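Chapter 5
Building a Parcel Handling Bench in a Shared Workshop

In the earlier chapters you worked with parts that stay where they are put. A wooden block, a tin or a drinks can has a fixed shape, and a program can treat it as a box with six sides. This chapter deals with soft goods. A plastic parcel bag has no fixed shape. It folds when it is touched, it sags between two hands, and a label that was flat a moment ago may be hidden in a crease.

The bench used in this chapter was put together by Hanna Hnatiuk and Kylie Tawhiri in the Ranemitz shared workshop. The robot's place at the bench was set first, and the tables were moved to suit it. You may not have two arms of your own. Most of the exercises can be done with one arm and a fixed stop, and the notes at the end of each section say where this changes the method.

5.1 The layout

Start with the distances. Both hands must be able to meet over the middle of the scanning pad with the elbows still bent. If an arm has to be straight to reach the pad, it has no room left to correct a mistake. Mark the reach of each arm on the table with masking tape before you screw anything down.

The belt goes on one side and the crate on the other. Keep the pad between them and clear of loose tools. Cables should run along the forearm with enough slack for the wrist to turn through its full range, and should be tied at two points at least. 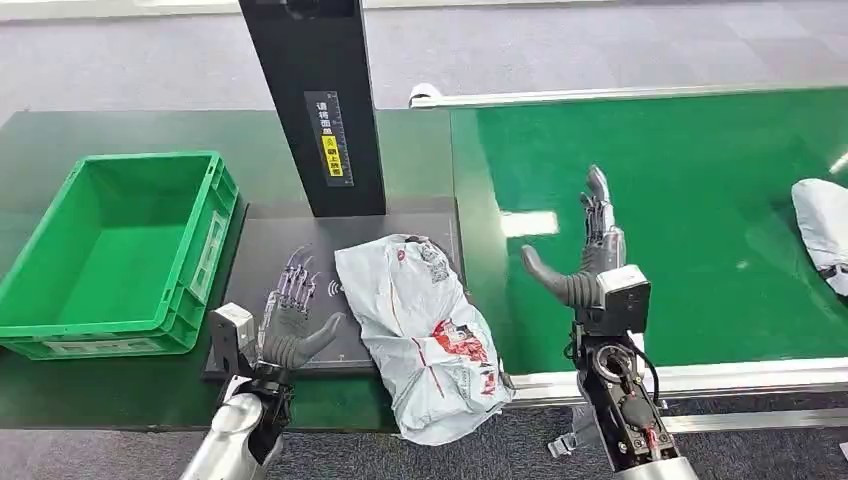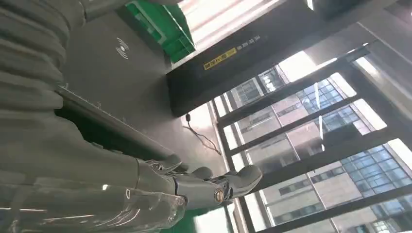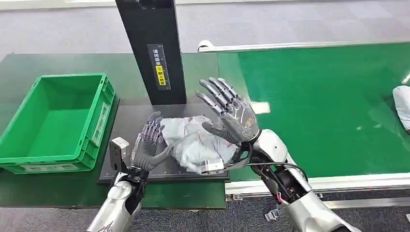
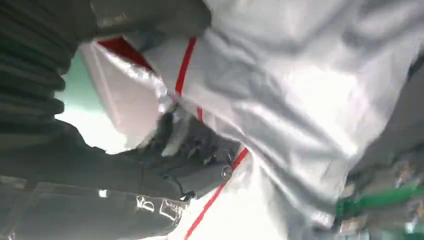 Reading time for this chapter: 20 minutes

5.2 Two hands and one bag

With a soft bag it helps to give each hand its own task. One hand steadies and the other moves. In the program this is written as two roles, "hold" and "work", and the roles may be swapped between one step and the next. Do not let both hands work at once until you have finished section 5.4.

Pinching a fold is often easier than gripping the whole bag. Bring the fingers down open, close them slowly, and stop when the motor current rises. The limit you set for the current depends on your hand and your gearing. Begin low and raise it in small steps. A limit that is too high will tear thin plastic, and will wear the finger joints as well.

5.3 Head view and wrist view

A camera at the head sees the pad and both hands, but a hand can cover the very part of the bag you want to see. A camera at the wrist sees the fingertips at close range, and its picture tilts whenever the wrist turns. Windows and ceiling lights can come into a wrist view as well, and bright glass will upset the exposure. Lock the exposure by hand if your camera allows it.

Save both views with the same clock. The Vasylenko logging script in Appendix B writes one line for each picture and keeps up to 2000 lines in a file before it opens a new one.

Before you go on, check that:
- the stop button can be reached from both ends of the bench
- no cable is pulled tight at any wrist position
- the belt is switched off at the wall while you change the program

Work through 4 test bags of different sizes in the first session and write down where each one was held. You will need these notes in section 5.4, where the bag has to be turned so that its label faces up.

Related chapters
Chapter 2: Choosing a Motor for the Elbow
Chapter 3: The Estellow Wrist Joint, Step by Step
Chapter 4: Wiring and Fuses in a Shared Space
Chapter 6: Sorting by Label with Classka
Appendix B: Logging Scripts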